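Workshop Tips: Recording Small-Parts Handling in Steel Trays

Issued by the Cavar bench team for staff who collect demonstrations 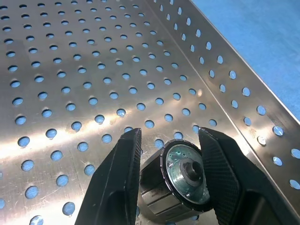
Category: Tray Work

Staff recording pick-and-place demonstrations with small metal parts are asked to observe the following practices. They apply to all benches at the Tambunan workshop.

Preparing the tray

Wipe the perforated tray before each session and set it flat on the blue surface. Brushed steel throws a strong band of glare under the overhead lights. Turn the tray a little and check the wrist view until the part can be told apart from the floor. Some glare should remain in the set, as the system will meet it in ordinary use.

Gripping cylindrical parts

Bring one finger to each side of the cylinder and close slowly. Where a part has a shiny end face, keep the central hub and its bore clear of the pads. Ridged sides hold well against the textured pads. Smooth sides may roll, and a second approach is acceptable if it is recorded in full.

Lift clear of the floor before moving sideways. A part dragged across the perforations will catch, and the tray will shift with it.

Varying the examples

Record 20 demonstrations for each part, then change its starting position. At least 10 should begin close to a side wall, where the fingers have less room. Do not tidy the part into the same spot between attempts.

Labelling and review

Failed grasps are to be kept and marked as such. Every batch is reviewed by two people before it is entered in Jidano. Aisyah Jugah reviews tray work in the morning and Irfan Goh after 2 p.m.

Care of the pads

Metal dust gathers in the crosshatched grip pattern. Brush the pads with a dry toothbrush at the end of each shift. Solvent must not be used. Worn pads should be reported to Mervin Lachance, who holds the spares.

See also: Storing Small Fasteners; Bench Lighting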